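イルゲート研究園区 公開日見学記(外構・駐輪編)

最終更新:2026年5月31日

イルゲート研究園区の公開日に行ってきたので、外構と駐輪まわりに限って記録を残す。研究棟の展示については他の参加者の報告が出ているため扱わない。見学枠は「屋外施設コース」で、集合は管理棟の一階受付、資料は当日配布のもの一部のみ。案内は施設課の Marjan Rostami 氏、途中の舗装の説明だけは設計を担当した Engebretsen 設計の Orysia Hladun 氏が交代で行った。

コースの順路は、管理棟、南側の歩行者通路、中央広場、雨水貯留槽の点検口、駐輪登録窓口。このうち点検口は蓋を開けた状態を上からのぞくだけで、槽内には入れない。時間配分は広場が最も長く、窓口が最も短かった。

1. 広場と通路の位置づけ

園区の中央は車両通行を前提としない舗装面で、主要な棟がその周囲に並ぶ。配布資料では「中央広場」と「南側通路」に分けて記載されているが、管理上の境界は舗装の目地一本で、現地に標識はない。緊急車両の進入は認められており、そのため舗装の構成は歩行者専用の仕様より重い。Hladun 氏の説明では、版厚は全域で125 mm、下に砕石路盤を置く。通路側と広場側で厚さを変える案もあったが、施工区分が複雑になるので統一したという。

目地は二種類ある。ひとつは収縮目地で、表層に切り込みを入れたもの。もうひとつは伸縮目地で、設計幅は10 mm、充填材はシーリング材である。資料の平面図には両者が同じ線種で描かれており、凡例を見ても区別がつかない。質問したところ、施工図では線種を分けてあるが、公開用の図に落とす際に統合されたとのことだった。補修の範囲を検討する立場からは、公開用の図でも分けておいてほしい。

改修は4年前に完了している。それ以前は小舗石が敷かれていて、不同沈下による段差が問題になっていた。段差の大きかった場所は旧排水管の埋設経路とほぼ一致しており、改修では管の更新を先行させた。

2. 排水

舗装面は植栽帯側に向けて緩く下げてあり、広場の中央に集水桝を置いていない。桝は外周の縁石沿いに並び、側溝を経て貯留槽に入る。側溝蓋と桝は Tridero の製品で、目の細かいグレーチングが使われている。自転車やスクーターの細いスタンドが落ち込むのを避けるための選定で、その代わり落葉期の詰まりが早い。清掃は定期のほかに、降雨予報に合わせた臨時の巡回を組んでいる。

勾配が緩いので、施工誤差がそのまま水たまりになる。引渡し時の散水試験で滞水箇所を拾い、研削で直せるところは直した。残りは経過観察の扱いである。表面の暗色部については、滞水の跡なのか油分なのか、目視だけでは区別できないという説明だった。駐輪列の近くでは後者も疑い、洗浄してから翌週以降に再確認する手順になっている。

舗装面の反射についても質問が出た。広い面が淡い灰色なので、晴天時はかなりまぶしい。Hladun 氏によれば、暗い色の骨材を使った試験施工も行ったが、夏季の表面温度が上がるため採用しなかった。まぶしさを抑えるなら植栽を増やすほうが効果があり、樹木の位置は当初案より広場側に寄せてあるとのこと。

3. 駐輪の運用

駐輪は園区の登録制で、自転車、スクーター、屋根付き小型車の三区分に分かれる。登録台数は合計で1,139台。実際の駐車台数は時間帯で大きく変わるため、登録数と区画数は一致させていない。登録の管理には Trinico という窓口システムを使い、登録票の番号で区分を判別する。

区画は白線で囲わず、縁の線だけで列の基準を示す方式である。前輪または前端をこの線に合わせる。車種によって長さが違うので、通路側に出る量はそろわない。Rostami 氏は、有効幅の確保が目的なら後端側に線を引くべきだったと認めていた。線の引き直しは9月に試行する予定で、対象は南側通路の一部に限る。

屋根付き小型車は、直角に並べると隣との間隔が取りにくい。側面から乗り降りする形式のため、斜め駐車を認めている。二輪は原則として直角。カバーを掛けた車両は登録票が見えないので、票をカバーの外側に付け直すよう求めているが、守られていない例が多いという。
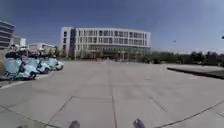
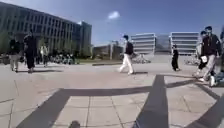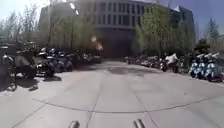
登録票の確認は月に一度、担当者が列に沿って歩いて行う。未登録の車両には札を付け、次の確認でも残っていれば保管場所に移す。保管場所は管理棟の裏手で、屋根はない。移動の記録は Trinico に入力され、所有者が窓口に来た時点で照合する。入力項目は登録番号、区分、移動日、移動前の位置の四つで、位置は最寄りの棟名と側(東西南北)で記入する。座標や区画番号を使わないのは、そもそも区画番号がないためである。

この方式の弱点は、長い列のどこにあったかが記録から復元できないことにある。スクーターの列のように同型の車両が続くところでは、所有者の申告と記録が食い違うことがある。見学者から縁石に番号を打つ案が出たが、Rostami 氏の回答は、縁石の更新時期まで待ちたいというものだった。塗装で入れると数年で読めなくなり、刻印は既設の縁石では割れのおそれがある。

4. 植栽帯と縁石

植栽帯の幅は場所によって異なる。建物の足元に沿う部分は目隠しを兼ね、低木と中木を混ぜてある。通路沿いの並木は落葉樹と、早く葉を出す樹種が混在しており、同じ時期でも樹冠の密度に差が出る。これは意図した配置というより、改修時に既存木を残した結果である。残した木の根は舗装版の端部に近く、版の持ち上がりが起きるとすればここだと Hladun 氏は見ている。現時点で測定値に変化はない。

縁石は草地との境で一段高く、通路の端では舗装面とほぼ同じ高さまで下げてある。車椅子で草地側に出る必要がある箇所は限られるため、全周をそろえることはしていない。下げた区間では自転車が植栽帯に入り込むことがあり、踏み固められた土が露出しているところもあるとのこと。対策として低い柵が検討されたが、清掃車の旋回に支障が出るため見送られた。

5. 点検口

雨水貯留槽の点検口は、広場の外れの草地側に設けられている。蓋は二枚に分かれ、片側だけで人が入れる大きさがある。当日は片側を開け、昇降用の足掛けと水位標が見える状態にしてあった。水位標の目盛は下半分が汚れていて読み取れない。通常の水位管理はセンサーで行っており、標は予備とのこと。センサーの校正周期を尋ねたが、担当が別なので後日回答となった。回答が届いたら追記する。

槽の貯留水は植栽の散水に使う。舗装面の洗浄にも使えるが、微量の土砂が残って乾いたあとに筋が出るため、広場では上水を使っている。この筋は淡色の舗装では特に目立つ。沈砂槽の容量を増やせば解決する可能性はあるものの、費用の見積りは取っていない。

6. 見学の運営について

説明はマイクなしで行われ、広場では後方の参加者に聞き取りにくかった。通路では前後に列が伸びるので、さらに条件が悪い。配布資料には平面図のほかに断面図が一枚あり、舗装構成と側溝の取り合いが描かれている。縮尺の記載は平面図にあって断面図にない。寸法が入っているので読むのに支障はないが、複写して使う場合は注意が要る。

順路に日陰はほとんどない。建物や木の影が舗装面に落ちる場所を選んで立ち止まる運営で、夏場に参加する場合は帽子があったほうがよい。靴の指定はないものの、点検口の周囲は砂利なので、底の薄いものは避ける。

公開日の参加に予約は不要だが、屋外施設コースだけは当日受付で整理札を受け取る。札は研究棟のコースと共通の箱に入っていて色で区別されており、屋外は緑。取り違えて研究棟側に並んでいる人がいた。駐輪は一般来場者も可能で、管理棟脇の来客用の列を使う。登録制の列に置いた場合も公開日は札を付けない運用だが、翌日まで残すと通常どおりの扱いになる。

追記:平面図の線種の件は、Engebretsen 設計から、次回の公開用資料で収縮目地を破線に改める旨の連絡をもらった。センサーの校正周期は未回答。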